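Arnerum police hold two suspects over series of apartment burglaries

22/11/2019

Police in Arnerum have arrested two people in connection with more than 40 apartment burglaries in the city and the neighboring district of Skurkitz. The arrests were made early in the morning at separate addresses, the police press office said in a written statement. No shots were fired and there were no injuries.

The suspects, a 44-year-old man and a woman whose age has not been released, are being held on suspicion of aggravated theft and handling stolen property. A judge at the Arnerum district court approved pretrial detention the same afternoon. Both have been assigned lawyers. Neither has responded to the allegations, and no plea is required at this stage of the proceedings.

According to the statement, the burglaries followed a consistent pattern. Entry was made through the front door of the apartment during working hours, in most cases by manipulating the lock cylinder. There was little external damage, and several residents did not report a break-in until days later, when they looked for a particular item. The delay made it difficult to fix the time of each offense, and the early cases were handled by different stations as separate matters.

The cases were merged in the summer under the name Operation Ima. Investigators compared tool marks on removed cylinders and found that a large share had been worked with the same type of instrument. Cylinders from Skurkitz were sent to the regional forensic laboratory in Han, where they were examined under a comparison microscope. The laboratory's findings are part of the case file, which now runs to 973 pages.

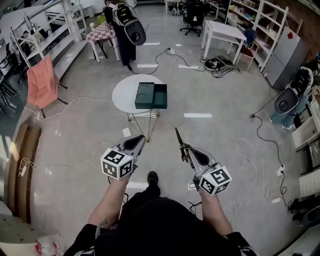
The stolen property consisted mainly of jewelry, watches, cash and small electronic devices. Larger items were left in place even where they had obvious value. Police believe the intruders spent only a few minutes in each apartment and concentrated on bedrooms, hallway drawers and surfaces in plain sight. The prevention unit advises residents not to keep valuables in containers that can be checked at a glance. It recommends a fixed safe or a bank deposit box for items that are seldom used. Serial numbers should be recorded and stored away from the home.

Searches at the two addresses lasted until evening. Officers seized lock tools, several mobile phones, a quantity of jewelry and a set of blank keys. A rented storage unit on the eastern edge of Skurkitz was searched under a separate warrant. The police have not said what was found there. Some of the jewelry has been matched to descriptions in theft reports, but the process is slow where owners have no photographs or receipts.

The phones are being examined for location data. Prosecutors will have to show that the suspects were present at or near each address, and tool marks alone are unlikely to be sufficient in every case. The prosecutor's office said it expected to bring charges for part of the series first and to decide on the remaining cases at a later date. Cases for which the evidence is considered too weak may be closed without charges, and the residents concerned would be notified by letter.

It is not yet known how the stolen goods were sold. Investigators are checking purchase records at secondhand dealers in Arnerum and Han. Dealers are required to note the identity of sellers for precious metals, and the records must be handed over on request. One dealer has been questioned as a witness. The police said there was at present no suspicion against any business.

The head office of the Arnerum housing association said it would replace cylinders of the affected type in all its buildings, starting with those in Skurkitz. Tenants will receive a notice with the date of the work and will need to be at home for it. The work is to be carried out at no charge to tenants. Private owners must arrange replacement themselves.

Residents who had property stolen between spring and November and have not yet filed a report are asked to contact the Arnerum police property crime section. Viewing of recovered items is by appointment only. Visitors must bring identification and, where available, photographs of the missing items or proof of purchase.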